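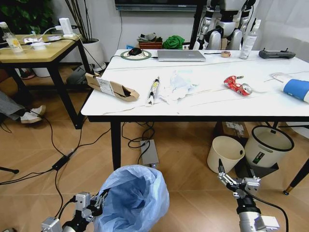
4 设备采购与预算规划

4.1 规划的出发点

Prister项目研究双臂机器人整理办公桌面并收集垃圾的能力。在项目申请阶段，我们把设备预算写成一张简单的清单：机器人平台、末端执行器、计算设备、备件。项目开始以后，我们发现这张清单不能很好地指导采购。清单里每一项的价格是清楚的，可是各项之间的关系没有写出来。例如，更换夹爪的型号会改变手腕处线缆的走法，线缆的走法会限制手臂可以到达的高度，手臂可以到达的高度又决定桌下的区域是否能够列入任务。如果在签订合同以后才发现这样的关系，修改的费用由项目自己承担。

因此，本节从任务出发讨论采购。我们先说明任务环境对设备提出了什么要求，再说明我们如何比较供应商的报价，最后给出预算的结构以及我们在执行中做的调整。本节的内容主要面向规模与我们相近的实验室，即没有专门的采购部门、由研究人员自己填写技术规格的实验室。对于大型机构，其中的一部分步骤也许已经由行政部门完成。

需要说明的是，我们不比较不同机器人的性能优劣。性能实验的结果在第5节报告。本节只讨论怎样在有限的经费内得到一套可以连续工作的设备，并且在设备出现故障的时候不使整个实验停止。

4.2 任务环境对规格的要求

许多采购文件用“桌面操作”四个字描述任务环境。在我们的经验中，这个描述过于宽泛。图4是从机器人头部视角看到的工作区域。两个夹爪位于近处，左夹爪旁边有一个张开的浅蓝色塑料垃圾袋，右夹爪朝上，两指略微分开。白色桌面上散放着纸板包装、揉皱的白色纸巾和压扁的红银两色铝罐，桌面后缘有一台合上的笔记本电脑。桌子右侧下方有两个垃圾桶，其中一个是侧倒的。木地板上有黑色线缆经过。

从采购的角度看，这样的环境包含几个在规格书中容易遗漏的要求。

第一是材料的差别。薄塑料袋、纸巾、纸板和铝罐需要不同的夹持方式。塑料袋的袋口很薄，夹爪闭合时两指之间不能留有缝隙，否则袋口会滑出。铝罐则可能因为夹持力过大而进一步变形，变形后的罐子在下一次实验中不能代表原来的物体。供应商的产品手册通常给出最大夹持力，却很少给出可以稳定保持的最小夹持力。对于我们的任务，后一个数值更加重要。我们在询价文件中把最小夹持力列为必须回答的项目，没有回答的报价不进入下一轮比较。

第二是工作空间的高度范围。桌面上的物体和桌下的垃圾桶处在两个不同的高度。如果只按照桌面高度选择手臂和底座，机器人可以拿起垃圾，却不能把垃圾放进桶里。我们最初的规格书就有这个错误。当时我们只测量了桌面，没有测量桌面下沿到地板之间可以让手臂通过的空间。夹爪连同手腕的外形尺寸在这里起决定作用，指尖的尺寸反而是次要的。后来我们要求供应商提供带有全部线缆和接头的外形图，并且用纸板按照图纸做成模型，在桌下实际移动一次。这个方法很原始，可是它花费很少，并且在下订单以前就排除了一种型号。

第三是应该保留的物体与应该丢弃的物体混在一起。桌上除了垃圾，还有电脑、鼠标、喷雾瓶和带有两根短天线或摇杆的遥控器。这对采购有间接的影响：一旦机器人错误地抓取贵重物品，损失不属于机器人的维修费用，大多数设备保险也不包括它。我们为此在预算中单独列出“环境物品更换”一项，4.5节将作说明。

第四是线缆。在研究环境中，地面和桌面上的线缆很难完全避免。线缆对移动底座是障碍，对视觉系统是细而长的干扰物，对工作人员是绊倒的危险。我们建议在规划设备的时候同时规划电源的位置，并且把线槽、延长线和固定件写入第一批订单。它们的价格很低，但是如果等到设备到达以后再购买，往往需要重新安排整个房间。

4.3 平台与末端执行器的选择

我们把机器人平台和末端执行器分成两份询价文件。分开询价增加了文件工作，也使责任的划分变得复杂，但是它有一个明显的好处：夹爪的磨损比手臂快得多，两者的更换周期不同。如果在同一份合同中购买，夹爪的后续供应常常受到平台供应商的价格限制。

平台方面，我们收到了Calvo和另外一家公司的报价。两份报价的总价接近，而内容有很大的不同。Calvo的报价包括安装、现场培训和控制软件在项目期内的更新。另一份报价的硬件价格较低，软件更新按年收费，现场服务按次收费。为了能够比较，我们把两份报价都换算成项目全部期间的费用，并且假设每年需要两次现场服务。在这个假设下，Calvo的方案费用较低。如果每年只需要一次现场服务，结果就会相反。我们承认，在第一年以前，我们没有可靠的依据来估计服务次数。最后的决定考虑了另外一个因素，即Calvo同意在合同中写明故障后的答复时间。

末端执行器方面，我们选择了Tramero的两指夹爪。选择的理由有三个。其指尖可以由用户自己更换，不需要拆下整个手腕；其控制接口的文件是公开的；供应商愿意先借出一套用于试验。我们认为试用期的价值很高。在试用中我们用夹爪提起塑料袋的袋口，发现标准指尖的表面过于光滑，需要另外购买带有橡胶层的指尖。如果没有试用，这笔费用会在采购结束以后才出现。

试用的总时间是240小时，由左右两个夹爪平均分担。试用期间我们记录了每一次需要人工干预的情况，并按照原因分类：抓取失败、通信中断、过热保护、机械卡住、其他。分类的目的在于区分哪些问题可以由研究人员自己解决，哪些问题需要供应商处理。前一类问题影响人员时间的预算，后一类问题影响备件和服务的预算。我们建议其他实验室在试用开始以前就确定分类的方法，否则记录的内容会随着记录者的习惯而改变，以后很难汇总。

关于是否购买第二套完整平台，我们讨论了很长时间。第二套平台可以在第一套维修的时候继续实验，也可以让两组人员同时工作。但是它需要另外的场地、另外的安全检查，以及更多的校准工作。项目组的最后意见是不购买第二套平台，把相应的经费用于备件和较高级别的服务合同。这个决定的缺点是，在手臂主体发生严重故障时，实验仍然必须停止。我们接受这个风险，并在项目计划中为此留出一段没有安排实验的时间。

4.4 耗材的计算

在机器人研究的预算中，耗材常常被放在“其他”一栏。对于整理垃圾的任务，这样做不合适。每次实验都需要把桌面恢复到规定的初始状态，而一部分物体在使用以后不能恢复。揉皱的纸巾可以重复使用几次，压扁的罐子不能重新变成完整的罐子，塑料袋在被夹爪拉伸以后袋口的形状会改变，纸板包装的折痕会变软。

我们把物体分为可重复使用、有限次使用和一次性使用三类，对每一类分别计算需要的数量。以垃圾袋为例，每一个实验条件安排50次试验，每次试验使用一个新袋，四个条件共需要200个垃圾袋。这个数量没有包括调试阶段的消耗。在实际执行中，调试阶段的消耗超过了正式实验，我们在第一次预算中完全没有考虑到这一点。修改后的预算规定，调试用的耗材至少与正式实验的耗材相等，并且必须来自同一个批次。

批次的问题值得特别注意。不同批次的塑料袋在厚度、颜色和静电性质上可能有差别。如果正式实验进行到一半的时候更换批次，结果的变化就不容易解释。我们的做法是一次购买全部数量，并且存放在同一个房间里。这需要在项目初期支付较大的金额，与一般按季度支付耗材的习惯不一致，所以应该提前与财务部门商量。在我们的情况中，财务部门要求提供书面说明，说明中引用了实验设计里关于材料一致性的要求，申请随后得到批准。

铝罐和饮料瓶一类的物体可以从日常生活中收集，不产生采购费用。但是收集来的物体需要清洗、干燥和检查边缘是否锋利，这些工作需要时间。我们起初认为收集是免费的，后来把工作时间计算进去以后，发现对于数量较大的物体，直接购买更加便宜。对于种类很多而每种数量很少的物体，收集仍然是合理的方法，因为它带来的变化接近真实的办公环境。

4.5 预算结构与调整

修改后的预算由五个部分组成：平台与服务合同、末端执行器与指尖备件、计算与存储、场地改造、耗材与环境物品更换。与申请阶段的清单相比，后两个部分是新增加的，以前它们的内容分散在几个不同的栏目里，没有人负责检查它们的总额。

场地改造包括电源、线槽、照明、地面标记和可以更换的桌子。桌子需要解释一下。我们使用的桌子是普通办公家具，没有为机器人作特别的加固。夹爪与桌沿接触的时候，桌子可能移动，桌面也可能留下划痕。我们因此准备了同一型号的备用桌子，并在地板上标出桌腿的位置，以便每次实验以前检查。使用带有固定装置的工业工作台当然更加稳定，但是它与任务的应用目标不符合。

耗材与环境物品更换一项，在第一年的支出是3,217欧元。其中最大的部分是指尖橡胶层和垃圾袋，其次是被夹坏的小型电子配件。我们原来担心的笔记本电脑没有发生损坏，可能是由于所有实验都使用已经退役的电脑，并且在规划器中给电脑周围设置了较大的禁止区域。由于禁止区域会影响任务的难度，我们在第5节中对使用和不使用禁止区域的结果分别作了报告。

计算与存储部分由Gritell提供租用服务。我们选择租用的主要原因是数据量在项目的不同阶段差别很大。在采集阶段，头部和腕部的相机连续产生数据，存储需求增长很快；在分析阶段，增长基本停止，而计算需求上升。如果按照最高需求购买设备，大部分时间里设备没有充分使用。租用的缺点是下载数据另外收费，这一点在价格表的附注中才写明。我们建议在签订合同以前，把项目结束时取回全部数据的费用也计算在内，并要求供应商把单价固定到合同结束。

在执行过程中，我们对预算作了两次调整。第一次调整发生在试用结束以后，增加了橡胶指尖，减少了一个备用腕部传感器。第二次调整发生在二月，当时服务合同需要续签，Calvo提出把两次现场服务改为一次现场服务加远程诊断，费用相应降低。我们接受了这个建议，条件是远程诊断只能在我们的人员在场并按住使能开关的情况下进行。降低的费用转入了耗材部分。

4.6 交货时间与人员安排

设备的价格和设备到达的时间应该在同一张表中规划。在我们的项目中，平台比夹爪先到达。没有夹爪的平台可以进行校准和安全检查，所以这个顺序对我们是有利的。如果夹爪先到达，它们只能存放在柜子里，而保修期已经开始计算。我们建议在合同中写明保修期从安装验收之日开始，不从发货之日开始。Tramero起初没有同意这个条款，经过协商以后，双方把发货时间推迟到平台验收以后，实际的效果是相同的。

人员的培训时间也是一种成本。每一位操作者在单独工作以前，必须完成供应商的培训，并且在另一位操作者的监督下完成规定的练习。练习的内容包括急停、手动移开手臂、更换指尖、整理腕部线缆和恢复桌面的初始状态。最后一项看起来很简单，却是不同操作者之间差别最大的一项。我们后来制作了一份带有位置标记的桌面布置表，操作者按照表格摆放物体，然后由头部相机拍摄一张照片与标准照片对照。

恢复桌面的时间在最初的计划中没有列出。计划只计算了机器人执行任务的时间，并且由此推算每天可以完成的试验次数。实际工作中，操作者摆放物体、更换垃圾袋和检查线缆的时间常常比机器人的执行时间更长。这使设备的使用率低于预期，也使我们重新考虑了是否需要更快的手臂。当人工恢复的时间占主要部分时，提高手臂速度对每天的试验次数影响很小。在询价阶段，较快的型号比我们选择的型号贵得多，我们没有购买它，事后的记录支持这个选择。

4.7 适用范围

以上的规划方法来自一个项目和一种任务，在应用到其他情况时需要注意几点。首先，我们的任务使用的物体价格很低，耗材的费用因此主要由数量决定。如果任务涉及餐具、工具或电子元件，单价会成为主要因素，三类物体的划分也需要修改。其次，我们的场地固定，不需要在不同地点之间运输机器人；运输箱、运输保险和到达后的重新校准都没有包括在预算中。再次，我们得到的报价受到当时供货情况和学校采购规则的影响，具体金额不适合直接用于其他机构的申请。

还有一个问题我们没有解决，就是设备在项目结束以后的使用。服务合同与项目同时结束，而平台的使用寿命长于项目。如果后续项目没有及时得到经费，平台将处于没有服务合同的状态，按照我们机构的规定，在这种状态下只能断电存放。我们已经向Calvo询问短期延长服务的可能性，得到的报价按月计算，单价高于原合同。目前的计划是从指尖备件一项中保留一部分经费用于这个目的，保留的比例将在最后一批耗材订单完成以后确定。

图4 Prister项目的桌面整理工作区域，机器人头部视角。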